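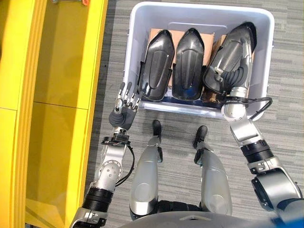
# Hernurer Shell Storage Notes

Posted July 8, 2020 by the Relterport parts room

This README covers how the black molded shells are stored, packed and labeled. It goes with the parts list for the Hernurer covers and replaces the April version.

## Contents

- `shells.csv`: one row per shell, 292 rows
- `bins.csv`: one row per bin, 14 rows
- `labels/`: printable labels for bins and cartons

## Bins

Shells are kept in plastic storage bins with a rounded rim. White and light blue bins are both in use and are treated the same in `bins.csv`. The color is recorded in the `bin_color` column.

Cardboard goes in the bin with the shells. It can be a lining or whole boxes, and used shipping boxes are fine. Old courier labels do not need to be removed, but the bin number must be on the bin itself. Do not write it on the cardboard.

## Placing the shells

Stand shells upright in a row with the rounded end up. Leave enough room to get a hand inside the hollow of each one. The gloss finish marks easily, so don't slide one shell along another.

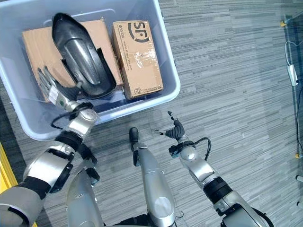
RELTERPORT, April

A shell may also be laid on top of a flat box with the hollow side facing up. Use this for single pieces only. Enter `flat` in the `position` column for these and `upright` for the rest.

Check the open end before putting a shell away. Chips there go in the `notes` column, along with any scratches longer than 2 mm.

## Columns in shells.csv

- `shell_id`: number from 1 to 300, with gaps where parts were withdrawn
- `bin_id`: matches `bins.csv`
- `position`: `upright` or `flat`
- `supplier`: Olaniyan or Italeck
- `notes`: free text, may be blank

## Known problems

Supplier names were entered by hand and some rows have trailing spaces. Shells moved between bins during the April recount may still show the old `bin_id`. The `position` column is blank for parts on loan to Italeck.

## Changes

Added `bin_color`. Removed the shelf column, which was out of date. Label files now print two to a page.

Filed under: Parts & Storage, Packing

Contact the parts room | © 2020 Relterport | Back to top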